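# Leave the Counter Bare

The best thing I ever did for my kitchen was to take almost everything off the work surface and keep it off. 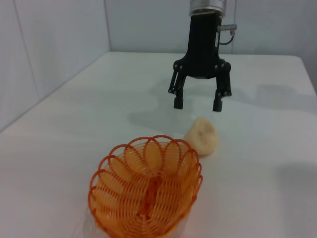
I cook most nights, and for years I did it in a space the size of a dinner plate. The rest of the counter held a toaster, a knife block, two jars of utensils and the mail. When I wanted to chop an onion I pushed things back until they hit the wall. I thought I needed a bigger kitchen. A contractor in Gullach quoted me $4000 to add a peninsula, and I nearly said yes.

Before signing, I put everything in boxes on a Saturday and brought back only what I reached for. After a month, one basket had come back. The toaster lives in a cupboard now. It takes a few seconds to lift out, and I make less toast.

My sister-in-law says a bare counter looks like a rental. She has a point about looks. A kitchen with nothing out can feel like a dentist's office, and mine did for the first week. But I would still choose a plain white surface I can wipe in one pass over a nice arrangement of canisters I have to clean around.

I do make an exception for a basket. Food that sits in a closed drawer gets forgotten, and I have thrown out enough soft potatoes to know. A wire basket lets air through and lets you see what needs eating. It should be small. A large one turns into storage for batteries and rubber bands, the same as any bowl by a front door.

The stores sell the opposite idea. The Sastora catalog that comes to our house has page after page of racks, risers and tiered stands, all meant to make room on a counter by putting more things on it. I bought a Skikska riser once. It gave me a second shelf of clutter above the first.

I never built the peninsula. The money is still in the bank, and the boxes are in the garage waiting for a trip to the thrift store.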